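Can a machine do the boring jobs yet? (stone yard and house edition)
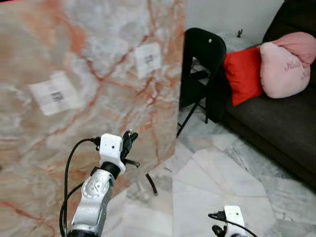

Labelled slab, black gripper on the near side, sofa and cushions past the edge.

slabhappy
November 11, 2018

Right, I want to settle an argument I've been having at work for weeks. I do stock and despatch at a stone place, and my boss Bradley Mellor has got it into his head that by the time my apprentice is my age there'll be no stock job left. Go round the slabs, read the labels, wipe them down, put the showroom straight, all done by a pair of arms. I say he's dreaming.

We have 783 slabs on the books at the moment and every one has a sticker with a code on it. Twice a year (March is the big one) two of us walk up and down with handheld scanners and it takes 4 days because half the stickers are at knee height or skew-whiff or someone's leant another slab in front. I would LOVE a machine to have that job. I just don't believe in it.

So, those of you who know about this stuff. Where are we? I don't mean in a car factory, I mean in a normal room with chairs in the way.

oldgritstone
Reading the labels is the easy bit, surely? The supermarket does it with a bit of red light. Stick a camera on a trolley and push it round. You don't need arms at all for a stock check, and I'd be suspicious of anyone who wanted to sell you some.

slabhappy
Fair, but the trolley can't peel off a bad label and put a new one on, and that's most of what I do. If a code won't scan I end up on my knees with a torch and a biro.

pennyfarthing62
I went to a trade day at Harkgate in the spring and there was a two-armed thing there sorting tile samples into boxes. It was quite good! Slow though. I had a cup of tea and a biscuit and it had moved six, and one of those it put down and picked up again because it didn't like the angle. The chap on the stand kept saying it would run all night and I suppose that's the point, it doesn't need to be quick if you've gone home.

dustsheet_dan
Running all night is the bit I never buy. Running all night until it drops one, and then what? At my last place we had a Cindus saw line, fully automatic according to the brochure, and I spent more hours un-sticking it than I ever did cutting by hand. I'm with slabhappy. Anything with a cable on it will find a way to catch the cable on something.

oldgritstone
That's a saw line from the year dot though Dan. Not the same animal.

dustsheet_dan
Same sales patter.

mrs_tumbledry
Can I drag this back to the house for a minute, as that was in the title! I don't care about slabs (sorry, that orangey-pink veining is gorgeous, I'd have it in my bathroom tomorrow) but I care very much about who picks things up off the floor. There's a little black curved thing lying on the tiles just under the bottom of the slab, bit of rod or cable or something. My robot vac would eat that and then sit there bleeping. What I want is something that goes ahead of the vac and picks up the socks and hair bobbles and chargers. Two fingers would be plenty. Is that really so hard?

kettlelogic
It's hard, but less hard than it was. I do a bit of programming on small arms for a packing firm (Trarkden, you won't have heard of us) so I'll have a go at answering.

Picking one known object off a flat floor: yes, can be done now, most of the time. Picking up any old thing off a floor: sometimes. Thin black things on a shiny pale floor with reflections on it are a funny one, you'd think the contrast would make it easy but the bright patches confuse the depth side of things. Two-finger grippers are decent on anything with a bit of height. Flat things like a coin or a sheet of paper are a pain, as it has to get an edge up first, and we've wasted weeks on that.

Cushions I'd be quite hopeful about. They're soft, they don't break and it doesn't matter if you're a bit off. Plumping one up nicely is another matter.

mrs_tumbledry
I'd settle for the red one straight and the heart one facing forwards. What does it say on it, Happy something? I can only see "Ha".

pennyfarthing62
Can't tell

kettlelogic
As for peeling a label off polished stone, no. I'd put good money on that one. You need a fingernail, basically, and you need to feel when the corner lifts. Putting a fresh label on is easier, there are machines that do it on parcels all day long, but the parcel comes to them and it's always the same way up.

slabhappy
THANK you. I'm printing that out for Bradley.

oldgritstone
Don't print it yet. You could redesign the job. Put the labels on a hanging tag instead of sticking them on the face and then the machine only needs to unhook one and hook another. People always ask if the robot can do the job the way we do it, and we only do it that way because someone bought a roll of stickers in 1994.

slabhappy
We did try tags. They fall off when the slab's on the clamp. Also customers walk off with them, don't ask me why.

dustsheet_dan
And how much would all this cost? One of the Tapley reps told me 800 a month to lease an arm, and that was for one arm on a bolted-down bench with no wheels. Two arms and something to drive them about must be well over 1,000. You can get a Saturday lad for that and he'll make the tea.

kettlelogic
I can't speak for their prices, but the lease is usually the cheap part. Somebody has to set it up, and set it up again when you move the furniture. A black folding chair left in the wrong place can cost you a morning. That's where I part company with the "runs all night" people.

pennyfarthing62
I still think you're all being a bit gloomy. Ten years ago it wouldn't have managed my six tiles.

mrs_tumbledry
Agree with penny. I don't need it to be clever, I need it to do one lap of the lounge before I get in from work. If it misses a sock, well, so does my husband.

slabhappy
OK so the score so far: reading labels yes, picking up bits maybe, cushions maybe, swapping labels no. Bradley has now seen this thread and says he'll bet me a curry on the label swapping, five years from today. Kettlelogic, would you take that?

kettlelogic
Five years, stuck-on labels, polished face, no human help? I'd take it. Ten years I'd want to think about.

dustsheet_dan
I'd take it at twenty.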